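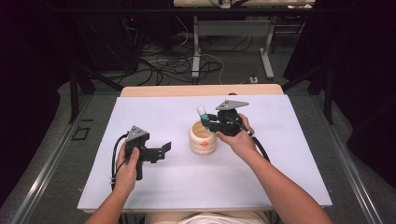

Re: [handheld-demos] bottle into cup — how many demos before you train?

List home Browse by month Browse by thread Search Sign in

This site uses cookies to keep you logged in to the archive. By carrying on you accept them. OK / Settings

Quick one between meetings, sorry if it's a bit all over the place. Comments under each bit.

Anong Paisan wrote:

> We're starting on bottle into cup next week with the hand-held
> grippers, no arm in the room at all. Before I burn everybody's
> wrists out — how many demonstrations did you lot collect before
> the first training run that was worth looking at?

178 kept, for the first one. More than that recorded, we threw a fair few away. It was good enough to show us what we were doing wrong, not good enough to show anyone else. The big set we have now is 3258 but that's over all the Rultau tasks, not just this one, so don't let it scare you.

I'd do 60, train, look at it, then change how you're demonstrating. We didn't and ended up with a whole August of demos where the bottle came in from the same side every single time. The arm learned that lovely. Move the cup two inches and it was lost.

> Do you hold the bottle upright on the way over or tip it early?
> Ntuli's notes say upright until you're over the rim but it feels
> unnatural and I keep forgetting.

Tip it when your hand wants to. But be the same person about it — if three of you are demonstrating and one tips early and one tips late, the policy goes for something in between and clips the rim. We had exactly this. Ended up agreeing it out loud at the start of each session: angle it on the way, pause over the cup, open. The pause matters more than the angle I think. Half a second, don't overdo it, or you get an arm that hovers for ever and never lets go.

> What do you do with the other hand? The task only needs one.

Keep it in. Gripper empty, upright, just above the board, and still. If you put it down in some episodes and hold it in others that's another thing for the model to get confused by. We had one afternoon where the left one kept drifting over to "help" and there was a second arm doing little nods for a week after. Funny the first time.

And if you're ever going to do a two-handed version (lid off, then in) you'll be glad the left is already in the data.

> Cables. Ours pull. Any tricks?

Not really. Slack behind the gripper, a proper loop, so the wrist can turn without feeling it. Route the right one out to the right and the left one out to the left and don't let them cross on the board. If you can feel the tug you're compensating for it and the arm will copy that, it doesn't know there's a cable. Somebody at Flustum tapes theirs to the forearm, I tried it, hated it, lost some hair.

> White board or bare table?

White board. Bare wood was OK for us until we brought in a wooden cup, then it wasn't. Wipe it between sessions. We did have trouble with glare in the afternoons, so blinds down from about lunch onwards.

Other things, in no order:

— thumb round the front of the handle, not along the top. Sounds fussy. You'll do up to 20 in a row and the top grip goes first.

— bare forearms or sleeves, pick one. Sleves flop into the camera.

— sit, don't stand. Your head moves less so the head view stays put.

— start every episode from the same rough place but move the cup. Really move it, all over the board. Rotate the bottle as well, label side, back, whatever.

— keep a few of the recoveries. Bottle catches the rim, you lift, try again, it goes in. We binned all of those at first as "failed" and then wondered why the arm gave up after one go. Drops off the board we still bin.

— check the gripper width trace after the first two or three, not at the end of the day. One of ours was stuck reading shut and we lost a Wednesday to it.

I've got the session sheet as a text file, will put it in the Tullitgate shared folder when I'm back at my desk, shout if it's not there by tonight. The bit on calibrating the two grippers against each other is out of date, ignore it, use the Ntuli version.

What rate are you recording at btw? You didn't say and it changes the anwser on the pause.

Got to run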